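## 6. Oiling the Killumholm bench

The Killumholm arrives bare and will drink whatever you spill on it. Let it drink Musuvwood oil first.

1. Sand with 200 grit, along the grain. Sanding across it is quicker and you'll get to look at the results for years.
2. Wipe off the dust. Blowing on it moves the dust to your eyes.
3. Stir the can. Don't shake it, however much you feel like it.
4. Rub in a thin coat with a cotton rag. Wait 20 minutes, then wipe off everything that hasn't soaked in.
5. Leave overnight and repeat once. A third coat does nothing for the bench and plenty for our sales.

> **Caution:** Oily rags can catch fire on their own. Spread them flat outdoors until stiff. Do not ball them up and go to lunch.

**Note:** If the seat still feels tacky the next day, you skipped the wiping in step 4. Everyone does. Rub it down with a rag and a little fresh oil, then wipe again and mean it. 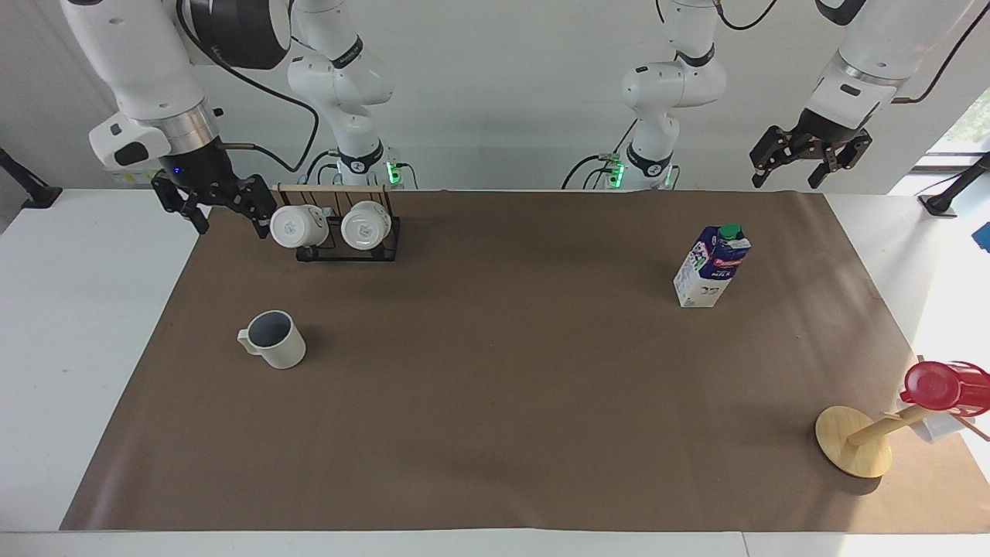 *Bakalis*

Replacement feet are part 301, sold singly, for benches that lose them.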